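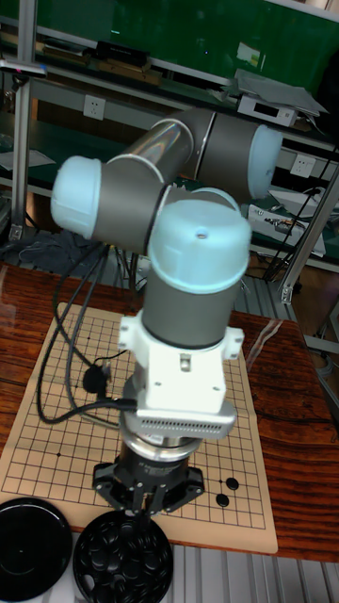 How to Play Go, the Game of Black and White Stones

6 min read

If you have ever played checkers, or tic-tac-toe on the back of a restaurant menu, you already know a little bit about how Go feels. Two people sit down, they take turns, and each one tries to be cleverer than the other. Go is much older than either of those people, of course, and much older than the menu too. It began in China, well over 1000 years ago, and from there it traveled to Korea and Japan and then to the rest of the world. In China it is called weiqi, in Korea it is baduk, and the word Go comes to us from Japan.

You need three things to play: a board, some black stones and some white stones. The stones are kept in round bowls or tubs, one for each color, so that you can reach in without looking and pick one out. The very fancy ones are made of slate and clamshell and make a lovely click when you put them down. Most people start with glass or plastic, and those click pretty well too.

The board

Go boards can be great thick blocks of wood with little legs, which cost a lot of money and are terrible to carry on a bus. They can also be thin and light and fold up, and a folding board like that will do perfectly well on the kitchen table. Whatever it's made of, a Go board has a grid of thin lines on it, and here and there you will find small dark dots where two lines cross. The dots are called star points. They don't do anything special in the rules, they just help your eyes find their way around, a bit like the big numbers on a clock.
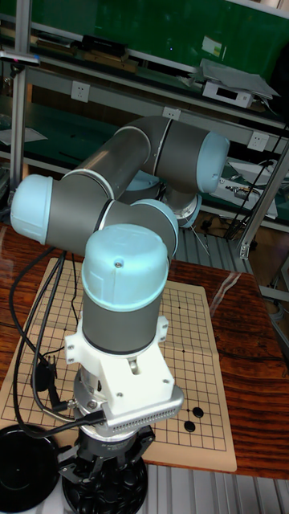

A full-size board has 19 lines going one way and 19 going the other, and that is a lot of board when you're just learning. So beginners often use a smaller one, with nine lines each way. If you don't have a small board you can draw one with a ruler on a piece of cardboard - go slowly, and use a pencil first. My first one was drawn on the lid of a shoebox and I was very proud of it, even though two of the lines wobbled so badly that my cousin said it looked like a map of a swamp.

Taking turns

The player with the black stones goes first. You put one stone down, then the other player puts one stone down, and you keep on like that, one and one and one. There is something funny about where the stones go, and it surprises almost everybody who comes over from checkers. You don't put them in the squares. You put them on the crosses, where two lines meet. The crosses at the very edge and in the corners count too.

Once a stone is down, it stays where it is. You can't slide it or jump it over anything. The only way it can leave the board during play is by being captured, and that brings us to the part most children like best.

Breathing room

Think of each stone as needing air to breathe. A stone in the middle of the board has lines running out from it in four directions, and if the next cross along each of those lines is empty, then it has four places to breathe. Go players call these places liberties. A stone at the edge has only three liberties, and a poor stone in the corner has only two.

Every time your opponent puts a stone on one of your stone's liberties, it has a little less air. When all of the liberties are filled with your opponent's stones, yours is captured. Off it comes, and your opponent gets to keep it!

Luckily, stones can help each other. If two stones of the same color sit next to each other along a line, they are joined together into a group and they share all their liberties. Diagonal doesn't count as joined, so be careful there. A group can be two stones long or it can wander halfway across the board like a snake, and the whole group lives or gets captured together.

There are two things you may not do. You may not put a stone where it would have no air at all, unless putting it there captures something and makes some room. And if your opponent has just taken one stone, you may not take straight back if that would make the board look exactly the way it did before. You have to play somewhere else first. That second rule is called ko, and without it two stubborn people could sit there capturing the same stone back and forth until bedtime.

Fences and fields

Capturing is exciting, but the real aim of the game is to have more land than the other player. You can imagine that the board is a big empty countryside and your stones are fence posts. Every empty cross that your fence goes all the way around belongs to you, and we call that your territory.

Corners are the easiest places to start, and you can probably guess the reason if you picture building a real fence. In a corner, the two edges of the board do half the work for you. Along the side you get one edge for free. Out in the middle you have to build every bit of it yourself, and your opponent is unlikely to sit quietly while you do.

When neither of you can find anything useful left to do, you each say "pass," and the game is over. Then you count. In the Japanese way of counting, you get one point for each empty cross inside your fences and one point for each stone you have captured. White usually gets a few extra points to make up for Black going first. On a small board the whole thing can be done before your cocoa gets cold, while a game between grown-up experts can last about 200 moves and take up a whole afternoon.

Before you start, it is nice to say "please" or bow your head a little, and afterward to say thank you, even if your big sister has just captured everything you own. Then the stones go back in their own bowls, black with black and white with white.

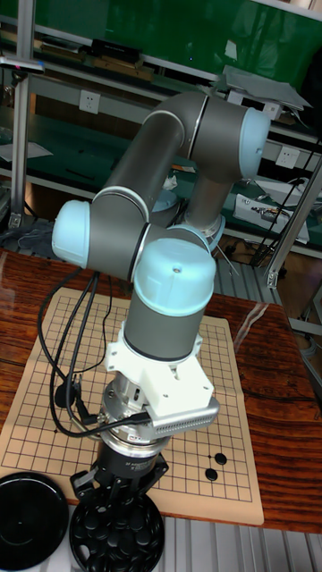
Shahla Hassanpour: We tried this with a nine-line board over the December break and my son, who is six, wanted to play nothing but captures. So we made it a rule that the first person to take a stone wins, and we played it that way for a couple of weeks before we said anything about territory. He picked up the idea of liberties very fast. Ko still makes him cross! Could you do a page on what it means for a group to have two eyes? He keeps asking me and I'm afraid I make it worse every time I explain it.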